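Handout 3: trying out hand-held grippers
Haris Živković, robotics short course, Brultside

Right, this week we leave the big arm alone and talk about the grippers you hold yourself. I've been going back and forth between two sets of fingers for months (the stiff Gutmont ones and the softer Milošević ones) and I want you to make up your own minds before I bore you with mine!

Towels are my favourite test. A mug sits there and lets you grab it, but a towel sags, slides and hides its own edges, so you find out very quickly what your fingertips are like.

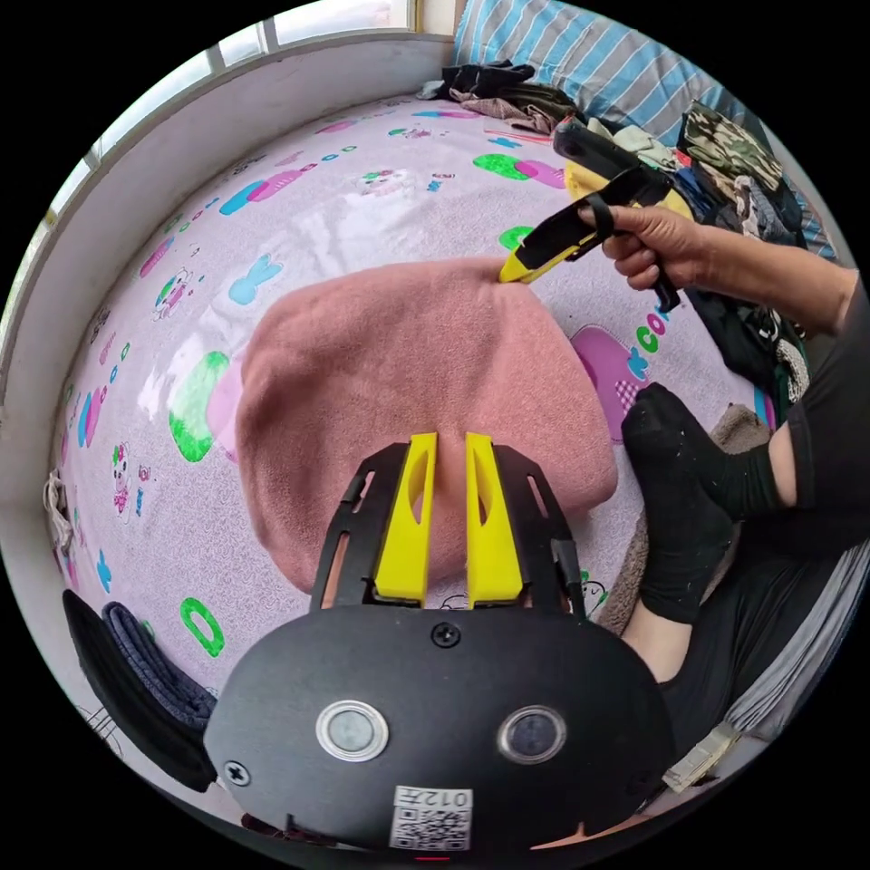
Soft objects

Start with a bunched towel on a patterned sheet. The fleece one is lovely and thick, which makes it easy to pinch and horrible to pinch by just one layer. Do 10 tries with each set of fingers, same towel, same person, and write down every miss. Please don't tidy your numbers – I'd much sooner read about a bad run.

Then look at what the camera got. Ours is a very wide view, so straight things near the rim come out bent, and you'll want to check that both fingertips stay in sight when you go in low. Bright windows are a pain too. I lost most of a January session to glare and only noticed when I sat down with the files in Fotik.
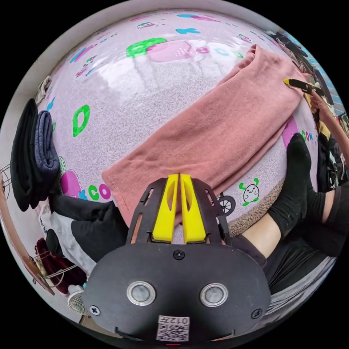
Yellow fingers just short of the folded towel, with glare at the top.

For next time: bring your miss counts, plus one clip of no more than 45 seconds where the grasp went wrong. Spare fingertips are in the drawer under my desk, help yourselves.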